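Trays, Tablecloths and Water for the Long Table
A small gallery from our supper evenings at Aquino Hall

Welcome, and thank you for stopping by! Many of you have written to ask how we set up the drinks end of the long table, so I've finally put a page together. It is a humble corner of the evening (the soup gets all the compliments), but I'm very fond of it, and I do think a red tray on a pale cloth cheers up a room before a single plate has come out.

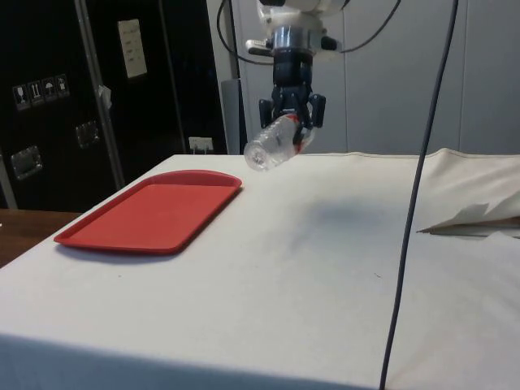
Red tray, off-white cloth and a clear plastic bottle of water.
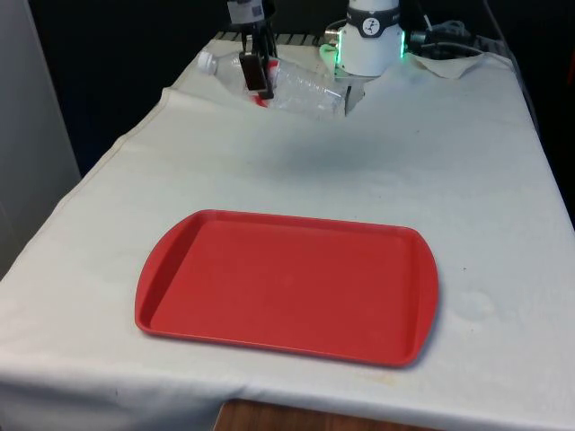

We started the suppers one February, with 8 guests and two folding tables pushed together, and the water went around in whatever pitchers people could spare from home. These days we seat 50 on a good night, and pitchers are heavy things to carry down a crowded row when everyone has their elbows out. Bottles on trays have been much kinder to our wrists, and a guest who wants to take the rest of the water home can simply tuck it into a bag.

The trays came from Dilen, the restaurant supply place out past the rail yard, where I went for soup ladles and came home with a whole stack in the back seat. I had my heart set on blue to match the chairs, I'll admit, but the red ones were on the clearance shelf and I have never once regretted them. They wipe down in a moment and they nest nicely in the pantry, provided you put them away all facing the same direction, which I am forever reminding people about.

Now, the tablecloths. We have two long ones and they have been through a great deal, tomato soup and candle wax and one very memorable bowl of beets. I soak them overnight in cool water with a scoop of Vuveck powder, then wash them warm and hang them over the stair rail. A few marks have settled in for good and I've made my peace with those. If you are shopping for your own, buy them longer than you think you need, and don't fuss too much over the ironing.

A few of you also asked about the napkins. Those come in a box of 1,000 from Wultoter, plain white, and a box sees us nicely through the season with some left for the summer picnic.

Doors open at six in the evening, and the soup is usually on the table by half past. Pictures of the dessert end are coming next, as soon as I've sorted through them!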